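Encarnación Esteban has worked at Prodik for 13 years, most of them in the packing hall. Since May she has spent her mornings at a desk upstairs, going through simulated runs of a robot arm before anything is tried on a real one.

"I used to come home with sore wrists," she says. "Now it's my eyes."

The company packs and ships parts for kitchen and storage furniture. It bought its first arm for the returns line, where people open boxes, sort what is inside and put it back on the right shelf. The software is trained and checked in rendered rooms. Esteban's job is to review the runs and mark the ones that went wrong.

The last batch had 1592 runs. She marked 590 as failed and wrote a note on each. "The programmers see that the arm missed the handle. I can tell them a person wouldn't have gone for the handle from that side in the first place. You learn that by doing it all day."

She was not keen at the start. When the arm was announced, the talk in the hall was about who would go. So far no one on returns has been let go, but two people who left were not replaced, and the evening shift is smaller. "I won't pretend that's nothing," she says. "Some people downstairs don't ask me about my work anymore."

Her pay went up one grade with the move. She asked for the training to be done on paid time and got it. She would like the same for everyone on the line.

Madalena Esteves, who runs the shift, says the arm handles 200 boxes on a normal day and stops whenever it meets something odd. Then somebody has to walk over. "We planned for less lifting, and we got that. We didn't plan for how often people would be interrupted. I've had to change the breaks twice."

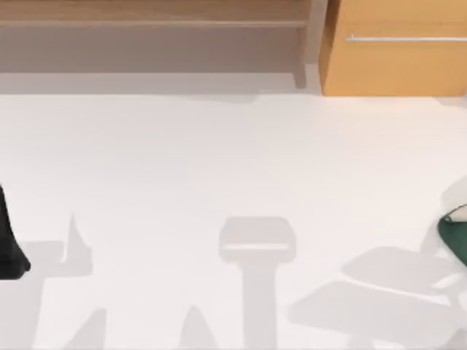
WORK & PEOPLE

The rendered rooms are plainer than the hall, Esteban says. A pale floor, wooden furniture, a cabinet with a long metal handle. She has learned to look at the shadows as well as the arm, because often they are most of what a view gives her.

She still does two afternoons a week on returns, at her own request. "If I stop packing, my notes get worse," she says. Her next batch is due after lunch.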